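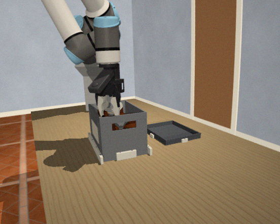

An open gray crate and a shallow tray on the tabletop.

Podier Playhouse – Your Questions Answered

We get a lot of the same questions in the run-up to a new season, so we've put the answers in one place. If yours isn't covered, email the box office or ring us any day except Sunday.

What's on this season?

Nine productions between September and May, and it's a wonderfully mixed bunch. We open with Skarnholm, a new musical set in a fishing town where the ferry has stopped running (bring tissues for the second act, the harbor song is a killer!). After that come two comedies, a ghost story, our family show and a run of touring work. The spring closer is The Hämäläinen Sisters, a fast and very funny play about three siblings trying to sell one piano.

How big is the theater?

The main house has 899 seats over three levels. Our studio, the Etari Room, has 136, all unreserved, and you're never more than a few rows from the actors. If you've only ever seen shows in the main house, do try the Etari once. You can hear people breathing in there and it's thrilling.

Which seats have the best view?

It depends on the show! For Skarnholm we'd send you to the front of the circle every time, where you can see the patterns in the choreography. For the plays, rows D to K in the orchestra are lovely. A few seats at the ends of the balcony have a restricted view and they're marked on the seating plan and priced lower.

Do you sell day seats?

Yes. We hold back a small number of front row seats for each main house performance and sell them in person from 10 a.m. on the day. Two per person, and they can't be reserved by phone. People do line up early for musicals, so wear a coat.

Can I exchange my tickets?

You can, up to 24 hours before the performance, for another date of the same show. 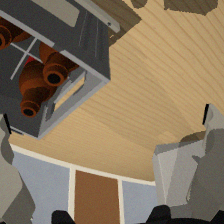 If the new seats cost more, you pay the difference, and if they cost less we'll put the balance on your account as credit. We can't give cash refunds unless a performance is canceled. For exchanges inside the 24 hours, call us anyway – when a show is selling well we can often resell your seats for you.

Are the shows suitable for children?

The family show is for ages five and up, and it's loud, silly and full of songs. Skarnholm is fine for most kids over ten. The ghost story is not one for little ones: there are sudden blackouts and some very nasty bangs. Each show's page has an age guide and a note on strong language, haze and flashing lights. Children under two aren't admitted to evening performances.

How long do performances last?

Skarnholm runs 179 minutes including intermission, which sounds like a lot until you're in it. Most of the plays are closer to two hours. Studio shows usually run straight through with no break, so visit the restroom first.

What happens if I'm late?

We'll get you in at the first suitable pause. In the main house that's normally within 15 minutes, and there's a screen in the lobby so you won't miss everything. The Etari Room has only one entrance and it's right beside the stage, so some studio shows have no late seating at all.

Do you offer accessible performances?

Every main house production has at least one captioned, one audio described and one relaxed performance. There are wheelchair spaces in the orchestra and in the Etari Room, and a companion ticket is free. Headsets can be picked up from the coat check with no deposit.
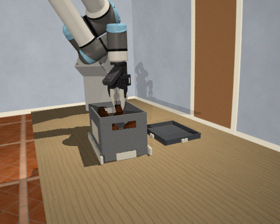 Can I take photos?

Before the show and at curtain call, please do, and tag us! During the performance phones need to be off and away.

Can I bring food and drinks inside?

Drinks are fine in the plastic cups from our bars. Order your intermission drinks before curtain and you'll skip the line. Ice cream is sold at the side doors, and the salted caramel always goes first.

When does next season go on sale?

Members can book from the first week of March, with general sale two weeks later. Join the mailing list and you'll get the full line-up the morning it's announced.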